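Vasto Program Review, Speaker Notes
Presenter: Ekaette Yusuf, Manipulation Research Group, Dranow Institute
Session date: 6/4/25
Status: for use with the slide deck; not a transcript

Opening (slide 1)

Good morning. I will report on the part of the Vasto program that deals with grasp timing, and I will keep to the method and the main result. The full tables are in the handout. Please hold questions on the hardware budget for the next speaker.

The question we were asked to answer is a narrow one. When a two-finger gripper closes on a part, can the controller decide from the wrist view alone that the fingers are in the right place to close? The earlier Anozie controller made that decision from arm position. It performed well when the part was where the plan said it would be, and poorly when the part had shifted.

Background (slides 2 and 3)

Remind the audience that the February review approved a change in method. Before that review, a human operator marked the moment of closing in each recording, and the controller was trained on that single mark. Operators did not agree with one another. Two trained people watching the same recording could place the mark up to 51 frames apart. A model trained on marks of that kind learns the disagreement along with the task.

The new method drops the single mark. Each recording is divided into short windows, and the operator labels a window as open, ready or closed. The boundary between ready and closed is left for the model to estimate. Labeling takes longer per recording, and the group considers the cost acceptable.
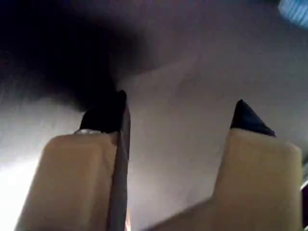
Data (slide 4)

The training set holds 3,860 recordings made at the Drerville laboratory. A further 200 were held back for testing and were not opened until the model was fixed. State this plainly, as the reviewers asked about it last time.

Lighting was not controlled. Overhead lights were left as the building sets them, and the blinds were left to whoever was working. The group wanted shadow and glare in the recordings, and a model that fails under ordinary room light would be of little use to the program partners.

Pause here for questions on data only.

Method in detail (slides 5 to 7)

The model receives a short run of wrist views and returns a score for each of the three labels. The controller closes the gripper when the ready score stays above the threshold for the whole run. A single high score is ignored. This rule was added after early trials in which a passing shadow was enough to trigger a close.

Explain the threshold on slide 6. It was chosen on the training recordings and was not adjusted afterward. If asked why it is not set per part, answer that a per-part threshold was tried and gave no clear gain. The trial is written up in the appendix.

Slide 7 is the timing chart. Read the axis labels aloud — they are small on the projector in this room.

Result (slides 8 and 9)

On the held-back recordings, the window method chose a closing moment inside the accepted range more often than the single-mark method did. The gain was largest where the part had shifted before the approach. Where the part was in its planned position, the two methods could not be separated, and the slide says so.

We then ran 100 live trials on the arm. The order of the two methods was shuffled, and the person resetting the part was not told which was in use. The live result agreed in direction with the recorded one. It was smaller, and I would ask the panel to give it more weight.

Limits (slide 10)

All work was done with one gripper design. Soft parts were left out. The model has no sense of touch, and it cannot tell a firm hold from a light one.

Next steps (slide 11)

The group requests approval to repeat the study with a second gripper at the same laboratory. The labeling guide will be released to Vasto partners once the program office has cleared it. Leave slide 11 on the screen during discussion, and direct requests for the recordings to the data desk at Drerville.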